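4.2 Filling the wire basket

1. Stand the basket at the back of the work surface, open side up, and leave the front clear for sorting.

2. Close each food container before it goes in. Press the lid down at all four corners.

3. Lift containers by opposite sides, never by the lid alone.
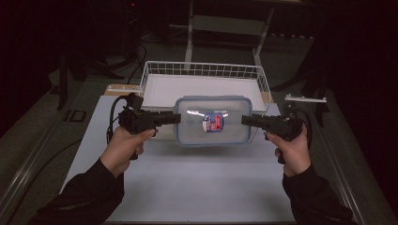
4. Lower the container until it sits flat on the basket floor. Turn it so that any label faces forwards.

Note: Leave 30 mm free below the rim if a second Jarnton basket is to be stacked on top.

CAUTION: Do not stack more than 2 filled baskets. Spare lids are listed under part 784.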